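Can two arms tidy a shelf yet?
Posted by neltine_bench, 7/2/21

Every November a supplier tells our shop that small parts handling is solved. I keep notes, and it isn't. Two fixed arms on a rail can repeat a taught path all day. Give them cloth and the path is worthless, as the shape differs at each pick.
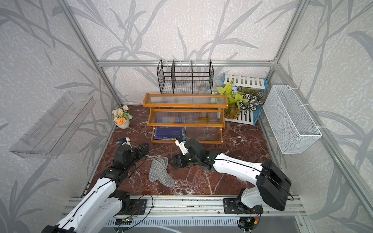
Two arms, one grey knitted cloth on the marble floor.

The hard part is finding an edge. Parallel jaws will close on a fold as readily as on a hem, and the controller can't tell which it has.

graltberg_ops
Disagree on "worthless". At Graltberg we ran 252 picks on cleaning rags and logged 168 good ones with no edge finding at all. Grab the highest point, lift, drop in the bin. If the job is clearing a surface, that will do. Draping cloth over the front of a planter is also within reach, provided you don't care how it hangs. 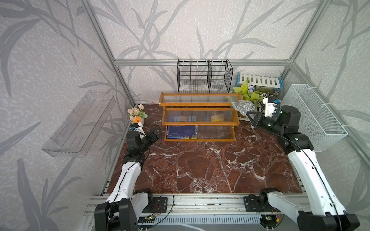
Re: cloth
Posted by skindus_user

168 out of 252 means a person standing by for every third rag. I wouldn't sign that off. The Skindus cell we had on trial was worse near walls: the wrist runs out of room before the jaws reach the corner. Anything standing on the floor at the back, a flower pot for instance, has to be planned round.
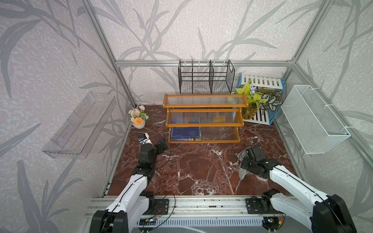
Cable routing matters as well. A loop hanging from the gripper will catch on a shelf leg sooner or later, and no planner I have used models it. We lost two shifts to that.

neltine_bench
Agreed on cables. Books I would rate easier than cloth, but only standing ones. A book lying flat on a low shelf leaves the jaws nothing to close on unless it overhangs.
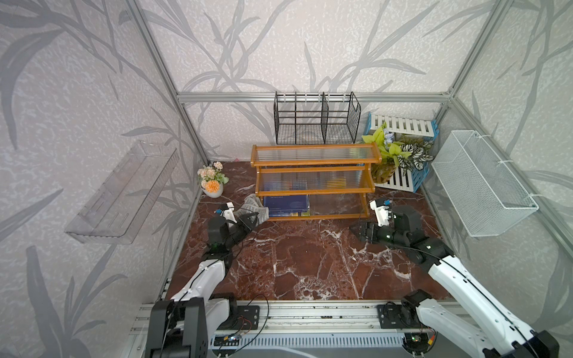

Re: flat items
Posted by aubert_fitter

Suction handles flat covers. We fitted an Aubert cup beside the jaws and did 502 cycles on hardbacks before the seal needed changing. It does nothing for knitwear - air goes straight through.

graltberg_ops
So that's two tools for one shelf. I still say clearing rags is ready now. Folding them, no.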